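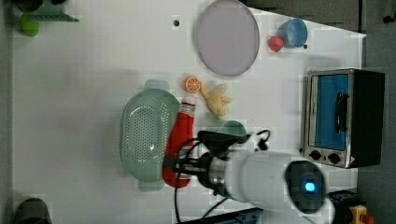 Two things came up this month with the arm at the Latdale shop, and the first one is cable routing. I rewrote the pick order so that the ketchup bottle goes before the bowl and the colander, and that part is fine. The trouble is the cable loop at the gripper. It curves over and around the arm, and with the gripper down over the bottle there is a lot of slack hanging past the wrist. On a reach toward the toaster oven I would expect it to catch on the door handle, which runs vertically on ours and sticks out enough to snag a cable. I have put a keep-out box around the whole front of the oven until the cables are tied down.

Answers to the earlier message are inline.

> I'm building something close to yours in my garage and I'm
> stuck on the table. How did you fix the arm position relative
> to the top? Mine drifts a few millimeters every time somebody
> leans on it and then all my saved poses are off.

We stopped trusting the table. The arm base is on its own mount and the table is free to move, so we re-zero at the start of each session. Touch off on three corners, solve for the offset, apply it to every saved pose. The script is touchoff.py in the Drosora repo, under tools. It takes me a couple of minutes. If the residual comes out over 2 mm the script refuses to save, and usually that means I touched the wrong corner.

> Also, are you using one grasp for everything or a table of
> grasps per object?

A table. It started as one grasp with an adjustable width and that was good enough for the cup and the toy fruit. It fell apart on the plate and the colander. The plate needs a rim grasp from the side. For the colander I go for one of the two flat handles and ignore the basin completely. The peeled banana is still the worst object we have -- the flaps go out in all directions and the fit picks a different long axis on nearly every run. I may just pull it from the set.

> What does your logging look like? I get a huge file and no
> idea which attempt failed.

One folder per attempt, with a plain text line appended to a summary file at the end. Attempt number, object, grasp ID, result, seconds. We're at 433 attempts since January and 63 of those are marked failed. Most of the failures are from before the touch-off script. Don't put everything in one file; we did that at first and I lost an evening splitting it up.

Second thing. I want to replace the finger pads. Wasik pads are what we have now and they've gone shiny. Akpalu sells a softer one that looks like it would fit with the same two screws, but the drawing on their page doesn't give the hole spacing. If anyone on the list has a pair, could you measure center to center and post it? I'd sooner not drill new holes in the fingers.

I'll push the new pick order once the keep-out box has had more runs on it. It's on the branch "order-2" if you want it before then -- expect the config format to change.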